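Grikgate Night Market Returns in May With 80 Stalls and Longer Hours

GRIKGATE - The Grikgate Night Market is coming back to the old rail yard this May, and it's bigger than we ever thought it would be! The market opens with 80 stalls, a second row of food carts along the north fence, and a closing time of 11 p.m., a full hour later than last season.

Piditano, the neighborhood group that runs the market, started it with a few folding tables and a borrowed string of lights. Last year's closing night drew 2,000 people, and the line for dumplings went all the way back to the bike racks (we heard you, and there will be more dumplings).

First-time sellers get a row of their own this season, right inside the main gate. Stalls there cost less than a regular spot and come with a table, a canopy and power for lights. The row already includes a candle maker, a knife sharpener, a family selling pickled vegetables and a pair of high school students who repair headphones. A few spots are still open, and Piditano would love to fill them with people who have never sold anything in public before.

New sellers can also come to a free evening class on setting up a small stall. It covers pricing, making change, city permits and how to lay out small goods so shoppers can see them from the aisle. The class meets at 6:30 p.m. in the Jilden Building, across the street from the yard, and snacks are provided. 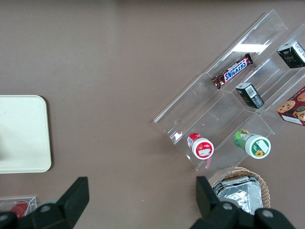
A Snickers bar in a clear tiered organizer.

Music is back too, with two stages this year. The big stage by the water tower will have brass bands and dance groups, and the small one near the seating area is for quieter acts - fiddle players, singers, a storytelling hour for kids at 7 p.m. Anyone who wants to play the small stage can sign up at the information booth on the night.

Getting there should be easier. Rahimi Street will be closed to cars between the bus stop and the main gate from 4 p.m. until the market closes, so families can walk over without dodging traffic. Bike parking has moved to the west side, under the lights. Drivers can use the Jilden lot, but it fills up early.

Admission is free. Most sellers take cards, though a few are cash only, and well-behaved dogs on leashes are welcome everywhere except the food rows. The market goes ahead in light rain.

Stall applications, the class sign-up sheet and a map of the yard are available at the Piditano office on Rahimi Street.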